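2018-06-16

We finished clearing the cupboard under the sink this morning. It had not been done since February, when the pipe leaked and I put everything back in without looking at it.

Most of what came out was bottles. Karla had bought a second floor cleaner while the first was still half full, and I had done the same with the washing-up liquid. The old sponges went in the bin, along with a tin of polish that had dried solid. I wiped the base with vinegar and left the doors open for an hour.

I also bought a plastic tray from Nolta, 49 cm wide, to stand things in. It fits, but only if you turn it slightly to get past the hinge. Montserrat has the same one and says hers cracked at the corner, so I am not putting anything heavy in it.

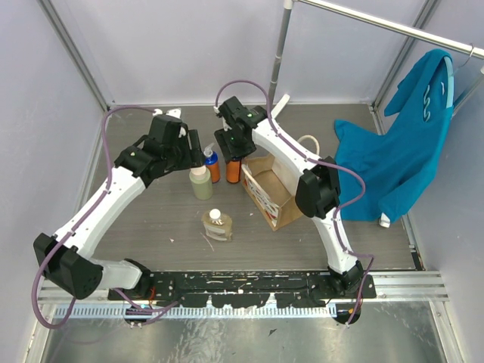 Bottles are easier to sort if they are all out on a table first. I used to do it kneeling on the floor and always missed one at the back. A squat pale green one and an orange one are simple to tell apart, and I go by colour more than by label now – the print is too small for me. An open paper bag beside them is handy for carrying a few at a time.

The cupboard in the bathroom is next. I still need a hook for the dustpan.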